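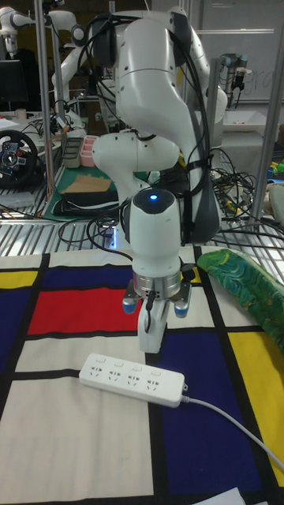
White arm, blue fingertips, small blue light.

1/ In February I moved from Cillberg to Mernov, and I want to write down how I learn to bake rye bread in a new flat. Maybe it helps someone who also starts again with a strange oven.

2/ My starter travelled 6 hours by train in a jam jar. I left the lid a little open and put the jar in a soup pot. It smelled like apples when I arrived, so I was not worried.

3/ The first loaf was flat and grey inside. The oven here has no numbers on the knob, only a small flame and a big flame. I bought a cheap thermometer and learned that the big flame is about 210 degrees.

4/ Alžběta Kubíček from the second floor gave me her rule: feed the starter in the evening, mix at breakfast, bake after lunch. In my old kitchen I did everything at night. Her way is better for this flat, which is cold until noon.

5/ Water is also different. In Mernov it is very hard and my kettle is already white. I do not know if the starter minds. Matúš Koubek writes to me that it does not, but he bakes only with wheat.

6/ Loaf number four was the first that I gave to other people. Two slices came back with butter on them, which I understand as a compliment.

7/ What I use now: 500 g of rye flour, 430 g of water, 10 g of salt, one big spoon of starter, a few caraway seeds. I wait until small holes appear on the top, then I bake it for one hour.

8/ Next I want to try it with old bread soaked in the dough, like Jozefína Vondráček makes it. If you have done this, please tell me how much water you take away. My first try was like porridge.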